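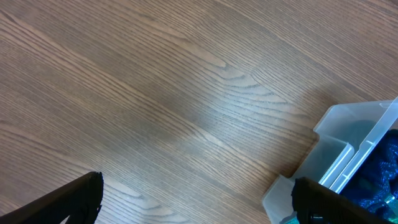
Holzoberfläche mit Maserung, rechts eine durchsichtige Kunststoffbox

6. März 2022

Wumthorpe, Haus am Hang, Vorbereitung für den Verkauf. Heute mit Ayana Yimer alle Zimmer im Obergeschoss durchgegangen. Das Parkett im großen Schlafzimmer ist besser als in der Anzeige von Jorkance beschrieben, dort steht nur »Boden gepflegt«. Ich habe den Text geändert, aber noch nicht hochgeladen.

Wohnfläche noch einmal nachgemessen: Der Wintergarten wurde im alten Exposé voll gerechnet, das darf nach meiner Meinung nicht so bleiben. Gerardo Sala soll bitte prüfen, welche Regel der Verkäufer damals benutzt hat. Grundstück 400 m², das stimmt mit dem Plan überein.
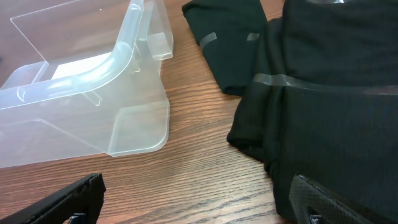

Die Garage ist 6 m lang, für den Wagen reicht es, für Fahrräder daneben eher nicht. Im Exposé also nicht »Doppelgarage« schreiben – das hatten wir in Anivville schon einmal falsch und zwei Interessenten waren verärgert.

Offen:
Energieausweis fehlt noch, beim Verkäufer zweimal gefragt
Schlüssel für den Keller klemmt, 20 Minuten verloren
Besichtigung: höchstens zwei Parteien am gleichen Vormittag
Preis erst nach dem Gespräch mit Chien festlegen

Ayana meint, der Blick auf den Fluss gehört in den ersten Satz. Ich bin nicht sicher, im März sieht man ihn gut, im Sommer stehen Blätter davor.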